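Home Getting Started Arms & Hands Kitchen Chores Troubleshooting Contact

We use cookies to remember your language and your place in the guide. Accept / Manage

Bero Household Guide
Section 8: Dishes, and what to expect from them
Revised 2021-03-06

This is the section most new owners flip to first, and we can't blame you! Before you do, a word about expectations. Bero can move a plate from a sink to a dishwasher rack on a good many tries. It can't yet do your dishes, at least not in the way you'd mean if you asked a teenager to do them, and you should plan on being in the kitchen while it works. In our Skindau test kitchen we logged 775 plate transfers over October, and 81 per cent of them finished without a person stepping in. We're rather proud of that, but it does leave plenty of plates that needed a hand.

Checking the fingers

1. Press Pause and wait until both arms have stopped moving.
2. Open Wrist View on the tablet and choose left or right.
3. Look along the finger from the metal ring down to the rounded tip. A bit of dust is fine. Food, grease or a wet film should be wiped away with a soft cloth (warm water only, please, no spray cleaners).
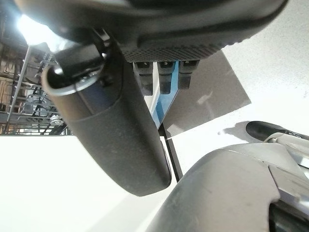
Fig. 1. Wrist View: the finger, the metal ring at its upper end and the three tabs under the housing.

4. Repeat for the other hand.

CAUTION: Keep your own fingers away from the joints unless Bero is paused. The hand closes faster than you'd expect from watching it dither over a teaspoon.

Setting the light

Bright, pale surfaces are hard on the wrist cameras, and a white counter or floor in full sun can wash out to almost nothing. If you have a blind, pull it partway and let the picture settle before you carry on. You're looking for soft grey shadows around things, which help Bero judge how far away they are.
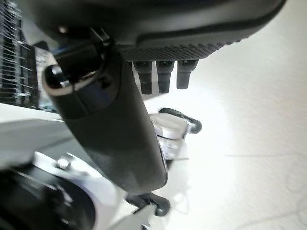 Loading the rack

1. Lower the dishwasher door all the way and pull out the bottom rack until it stops.
2. Take out sharp knives and anything you'd be sad to lose. Your grandmother's gravy boat is not a training item.
3. Put a plate in the sink, tilted so its face shows. Flat, stacked plates are still a real struggle.
4. Choose Kitchen, then Load, and stand where you can reach the Pause button.

NOTE: The tines are the hard part. To a camera up close they're a thicket of thin rods, all much the same colour, with dishes and handles crossing them at odd angles, and they blur whenever the hand moves.

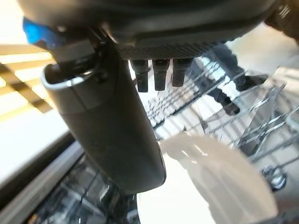 So don't be surprised if Bero slows right down near the rack, backs off and comes in again. It's allowed eight tries per dish before it stops and asks for you. Please let it have them, as nudging a plate along mid-try only confuses matters and usually costs you more time in the end. A small load can take 22 minutes, and yes, you could do it in far less.

Bowls and deep plates

Bowls want a bit of steadying once they're upright against the tines. Leave an open gap beside each one so the fingers have room to let go, and don't run the Tenon grip setting above Medium with thin china.

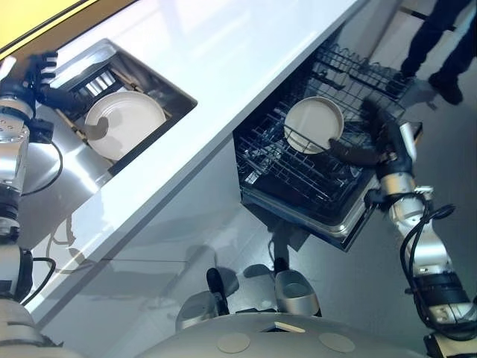

One owner wrote to us after a fortnight to ask whether it wouldn't be quicker just to load the thing herself, and added that she'd kept using Bero for the plates anyway while she got on with wiping the stove.

We'd say that's a fair way to use it for now. Pots, glasses and cutlery are covered by the Dawber add-on, still in trial, and should be loaded by hand until your tablet shows it as ready.

CAUTION: Bero doesn't start the wash cycle. Check the rack, push it in and close the door yourself.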